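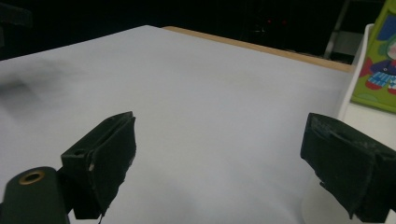

Dramitz Tabletops: read me first

Dramitz is a small collection of pictures of tabletops, and of the everyday jobs people do on them: folding napkins, sorting buttons, wrapping parcels, laying out cutlery. It began as a folder of desk photos and has grown into something I'm really fond of!

What's in it

There are 500 pictures across 25 tables, sorted by surface first and activity second. Surfaces go under plain names (white, bare wood, cloth, glass, painted) so you don't need to learn a code to find anything. If a table has a covering, it goes under the covering, and the notes mention any wood showing at the edge. I went back and forth on that one for ages, but it makes searching so much easier.

Pale surfaces get a folder to themselves. They're lovely for looking at shadows, and the way a white top shifts between grey, blue and cream is worth an afternoon of anybody's time.

Layout

tables/ has the pictures, one folder per table
notes/ has a short text file for each table
lists/ has the activity list and the surface list

Changes in version 2

The Potier folder (kitchen tables, mostly oilcloth) has been merged in.
The Mikuš folder now has its notes in English as well as Slovene.
200 file names with stray spaces have been tidied up.
"Desk" and "table" are now one word in the lists: table.

Known gaps

Very few round tables, and hardly any outdoor ones. Sandolar, the garden set, should help with that when it's ready in October. Some notes still say "cream" where the surface list says "white"; both will turn up in a search.

Corrections are very welcome, especially from people who know their wood better than I do. Put the table name in the subject line and send them to Riku Iwasaki.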